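主题：回复：床边那只"什么都有"的盒子，到底该怎么分

大家好，

先谢谢上一封的长信，我是早上七点多一边烧水一边看完的，看到一半水开了都没去关。为了方便后来的人，我把原信里要紧的几段留在下面，别的删了。

> 各位，我又来求助了。上个月搬进现在的房子，书桌还没到，所有小东西就一股脑倒进了一只收纳盒，放在卧室。笔、胶带、橡皮、护手霜、润唇膏、不知道哪里来的小管子，全在里面。
>
> 我试过两次彻底分类。第一次按"文具"和"洗漱护肤"分，分到一半卡住了，固体胶和润唇膏长得一模一样，我拧开闻了才知道。第二次按"天天用"和"偶尔用"分，结果天天用的那一堆占了四分之三，等于没分。
>
> 我想问的是：
> 一、要不要买那种带小格子的抽屉分隔？我看中了Plelance的一套，26格，可是总觉得格子太多。
> 二、没写完的笔你们留不留？
> 三、透明的盒子好还是不透明的好？家里人说透明的看着乱，我倒觉得看不见才更乱。
>
> 另外，群里以前有人提过Wumdale那份整理清单，我翻了旧邮件没翻到，谁手上有，麻烦再发一次。

好，我一条一条说，说得啰嗦大家多包涵。

先说格子。26格真的太多了！我前年脑子一热买过一套类似的，Nazari的，格子比那个还少些，装上的第一个星期特别有成就感，回形针一格，图钉一格，橡皮筋一格，连备用纽扣都有自己的家。然后呢，第三个星期开始，拿出来用完就随手丢进最近的一格，到了月底，每一格都是一个小型的杂物盒。还有一个毛病，格子是按固定尺寸做的，长一点的笔放不进去，只能斜着架在上面，抽屉一关就卡住，我有一回拽了半天才拽开。所以我现在的做法是先不买，拿家里的空盒子（装月饼的、装茶叶的都行）垫两三个星期，看自己手往哪儿伸，再量尺寸。

顺便说一句量尺寸，一定要量抽屉里面，不是外面。我量过一次外面，买回来的托盘放不下，最后拿去种葱了。葱长得还不错。

再说笔。我去年底把全家的笔翻出来试写过一遍，书包里的、冰箱顶上的、大衣口袋里的，一共206支，写不出来的有70支。你们想想，我天天嚷着找不到笔，家里有这么多笔！试写的办法很土，拿一张废报纸，每支画个圈，三圈不出水就算了。有些放久的中性笔，在手心里搓一搓还能救回来，可是救回来的那几支我后来也没用，还是顺手拿最喜欢的那一支。所以我的建议是，盒子里留三四支顺手的，剩下能写的捆成一把放到别处去，用完一支补一支。

胶带单独说两句。胶带不要和笔放在一起平躺着，边上会沾灰，沾了灰以后头就特别难找，得用指甲一点一点抠。我的习惯是撕完把头折一个小角。还有橡皮，橡皮挨着塑料笔杆放久了会粘在一块儿，尤其夏天，我有一把尺子就是这么毁的，上面现在还有个坑。有纸套的留着纸套，没有的拿张纸裹一下就行。

膏啊霜啊这类软管，我是不赞成和文具混着的，不过我也没资格说别人，我自己就混了好几年。真要混的话，盖子拧紧，开过口的套个小袋子。固体胶和润唇膏分不清这件事，我家的办法是在固体胶盖子上缠一圈彩色胶带，缠过的一律不准往嘴上抹。

透明还是不透明，我站透明这一边。盒子本来就是给自己翻的，能从外面看见那卷胶带在哪个角上，就少翻一半。怕看着乱的话，盒子前面挡本书就好了。不过透明盒最好买圆角的，直角的缝里积橡皮屑，特别难擦，我用棉签蘸水掏过，掏完那个角，再也不想掏第二个角。

倒在床上分是个好办法，地方大，又不滚到地上，就是铺条旧床单，免得笔帽掉了染到被子。而且东西摊在床上，晚上要睡觉，逼着你当天弄完，我这种拖拉的人最需要这个。

说到摊在床上，笔和橡皮和胶带和各种管子挤在一只盒子里，大概就是这个样子： 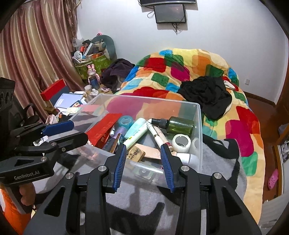 Flesima插一句：我不同意一上来就分文具和护肤。我试下来最省事的是先按长短分，长的归长的，短的归短的，不管它是笔还是牙膏。长的竖起来插杯子里，盒子一下子就空了一大半，剩下的短东西再慢慢认。还有那种扁扁的一包一包的东西，别平放在最上面，一盖住，底下有什么就全忘了，贴着盒边立起来最好。

这个按长短分的办法我以前没想过，昨晚拿厨房抽屉试了一下，还真行！筷子和擀面杖归一边，开瓶器和量勺归另一边，约52分钟弄完，中间还接了一个很长的电话。唯一的问题是竖着插杯子头重脚轻，杯子倒过一次，后来我在杯底垫了几颗弹珠，就稳了。只是牙膏我还是会挪回洗手间，插在笔筒里早晚要出事。

Wumdale那份清单我手上有，是旧版的，第二页打印得有点糊，"每季度"那一栏基本看不清，我晚上誊一遍再发到列表里。谁有新版的先说一声，省得我白抄。

还有个问题想反过来问大家：用剩的小半截橡皮，你们到底扔不扔？我攒了一铁盒，每次打开看看又盖上了。

回信的时候请把引用删短一点，上回那封拉到底拉得我手酸。

祝好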